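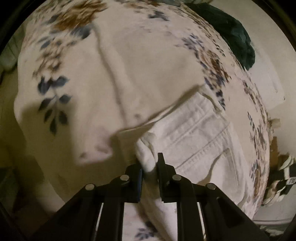
Off-white garment on a floral-printed fabric.

Keten Guest House, Landovau: Frequently Asked Questions

At what time can I check in?
Check-in is from 2 in the afternoon. If you arrive earlier, you may leave your bags in the hall and walk in the town. If you arrive after 9 in the evening, please write to us before, and we will send you the code for the front door.

How do I come from the train station?
Take bus 13 and go out at the stop Zoltden Bridge. From the bridge it is four minutes on foot, a little uphill. The last bus on Friday is later than on the other days. The timetable hangs inside the station, next to the ticket window.

Can I wash my clothes in the house?
Yes. The washing machine is in the basement and it is free for guests who stay four nights or more. For shorter stays we ask for a small payment at the desk. Please do not start the machine after ten in the evening, as two bedrooms are directly over it.

Is there an iron?
There is one iron for the whole house. Ask for it at the desk and bring it back the same day, please.

How often do you change the sheets and towels?
Sheets are changed every fourth day. Towels are changed when you put them on the bathroom floor. If you are allergic to some washing powder, tell us when you book and we will use the one without perfume.

I forgot something in my room. What now?
Write to us with your room number and the date of your stay. We keep found things until the end of the season. We can send them by post, but the guest pays the postage.

Is breakfast included?
Breakfast is included in all rooms except the small one under the roof, where you can add it for each day. The bread comes from the Zariņš bakery on the same street. We can prepare a breakfast without milk or eggs if we know it the evening before.

May I bring my dog?
One dog for each room is allowed, but not in the breakfast room. In June we are usually full with families, so please ask first.

Can I cancel?
You can cancel without cost until two days before arrival. After this we charge the first night.

Who can I ask if my question is not on this page?
Please ask for Dalia Soliman at the desk, or write us a message with your booking number. We answer in the morning and in the early evening.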